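Pre-Purchase Inspection Checklist: Two-Arm Household Robot and Simulation Package
Facilities and Equipment Planning, Grivadmont Assisted Living
Revision 4, with reviewer comments

Use this form before a purchase request goes to budget review. Mark each line OK, Hold or N/A. Any Hold needs a comment and an estimated cost to clear it. Lines left blank will be treated as Holds.

Equipment under review: Ballance two-arm base unit, two-finger grippers, and the Jullent room simulator license (one year, renewable in August).

Section A. Grippers and small objects

A1. Finger gap fits the smallest item on the task list. OK
A2. Finger surfaces are listed as a replaceable part, with a price. Hold
Comment: The quote lists the gripper as one assembly. If the fingers can't be bought separately, a worn pad means a new gripper. Ask for a parts list before signing.
A3. Grip force limit can be set by site staff. OK
A4. Simulator covers handling of rounded and thin objects close to furniture. OK, with comment
Comment: Most of our task list is small things in tight spots, so we asked for simulator runs at close range and under overhangs, and went through them one by one.

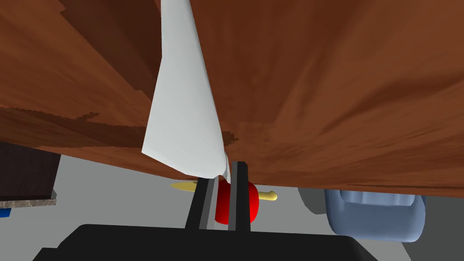 Clearance is where the money goes. A unit that can't work near a table edge or beside storage will need the rooms rearranged, and moving furniture in the resident apartments was not in the first estimate. Add a line for it. The working figure is $600 per apartment until the carpenters give us a better one.

A5. Dropped object procedure is written down. Hold
Comment: Nothing in the vendor manual. We can write our own, but somebody's hours have to be charged to it.

Section B. Arm reach and stop functions

B1. Emergency stop can be reached from either side of the unit. OK
B2. Stop button works with the unit on battery and on the charger. Hold
Comment: Only shown on battery. Repeat at delivery.
B3. Both arms hold position on power loss. OK
B4. Reach area marked on the floor plan for each room type. Hold
Comment: Done for the one-bedroom plan only. The studio plan is tighter and should have been first.
B5. Speed limit near people is set and locked. OK
Comment: Locked by password. Keep the password with the maintenance office and not on the unit.

Section C. Room conditions

C1. Floor is level and load rating is known. OK
C2. Door openings meet the vendor's minimum width. OK
C3. Rugs, cords and low stools are removed or listed. Hold
C4. Wall items and window sills are outside the swing of both arms. Hold
Comment on C3 and C4: The simulator can be loaded with a furnished room, and we want our own layouts in it before we commit to a second unit. The stock rooms are good enough for a first look at crowding. 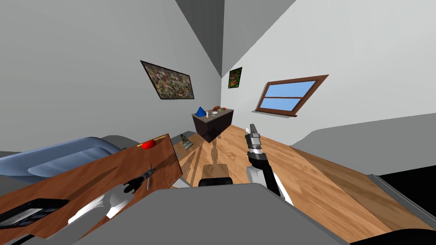
Furniture count is the main thing we underestimated. The first budget assumed a bare room with a bed and one table. Even the stock layout has a table right in front of the unit, with one gripper over it, and a small stool standing out on the wood floor between the unit and the cabinet at the far end. A stool like that is easy to move but someone has to move it, every visit, and put it back. We have added staff time for setup to the operating budget and taken it out of the one-time costs, where it did not belong.

C5. Lighting is even enough for the unit's cameras. N/A until site visit
C6. Charger location is on its own circuit. Hold
Comment: Electrician's quote is $517 for the east wing. West wing still to come.

Section D. Cost and contract

D1. Purchase price confirmed in writing. OK
D2. Simulator license price confirmed for renewal years. Hold
Comment: First year is bundled. The sales contact said the renewal price was "Ok to assume flat" - we need that in the contract.
D3. Staff training included. OK
Comment: Two sessions, on site. More sessions are extra.
D4. Spare parts reserve set aside. OK
Comment: Starting at $500 and to be looked at again once A2 is answered.
D5. Insurance carrier notified. Hold
D6. Return terms if the unit fails acceptance. OK
Comment: Thirty days from delivery. The clock starts when the crate arrives, so do not accept delivery until C6 is finished.

Status: Hold. Resubmit with A2, B4, C6 and D2 cleared. The remaining Holds may be carried into the acceptance test if each has a cost next to it.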